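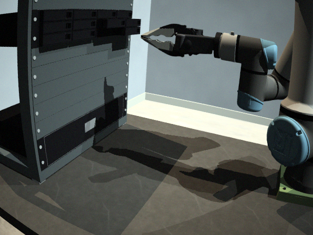 murnine_lake: Nope, still disagree. Two backup copies in the same house is one copy if the basement floods. Mine did in April and I lost 12 years of family photos.

tremlow6: Ouch, sorry! But paying Traden every month to hold 2851 pictures seems nuts to me. I just leave a drive at my sister's and swap it when I visit.

murnine_lake: And how often is that?

tremlow6: ...Christmas (mostly)

kasten_k: I'd do both, cheap drive plus cloud for the baby pictures.

Contact | Back to top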